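Plullarora points: what the April changes mean if you fly twice a year

Friday evening, bag half packed, and an email from Plullarora saying my points will be "refreshed". Never a good word. Had a proper read on the train and it's mixed news.

First the good bit. Teshome hotels are now in the scheme, and stays of 2 nights or more earn double until the end of April. You do have to book through the Plullarora site — the hotel's own desk won't add them afterwards, I tried. Breakfast rates count. Parking and minibar don't.

Less good: the lounge at Vustisgate. Free entry used to come with the middle tier. Now it's top tier or pay at the door. Mebrat Tesfamariam, a reader who does that route for work, wrote in to say she's had almost 8 years of middle tier and would rather have the lounge than the extra bag. Same here. Extra bag is no use to anyone with a small case and a connection to catch.
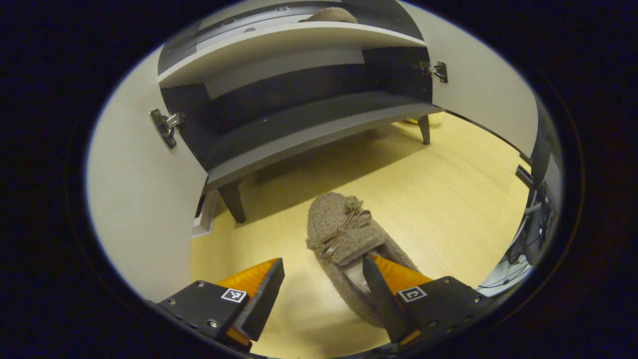

Upgrades with points are still the best value, if you can find one. Night flights out of Vustisgate open up late, often on the morning of travel, so check before you leave home and agian at the gate. Don't expect much in the way of extras. No pyjamas, thin blanket, socks if you ask. I'd take my own slippers, the fuzzy closed-toe kind, bow and pompom and all if that's what you've got, and put the saved points towards the next trip.

Transfers from Ernoreo cards have slowed down too. Mine took 6 days. Lemlem Belay on our desk moved hers the same week and got them overnight, so no pattern that I can see. Move them early, and only once you've seen the seat you want, as they can't go back the other way.

Points expiry hasn't changed. Any earning keeps the acount alive, even one small hotel stay.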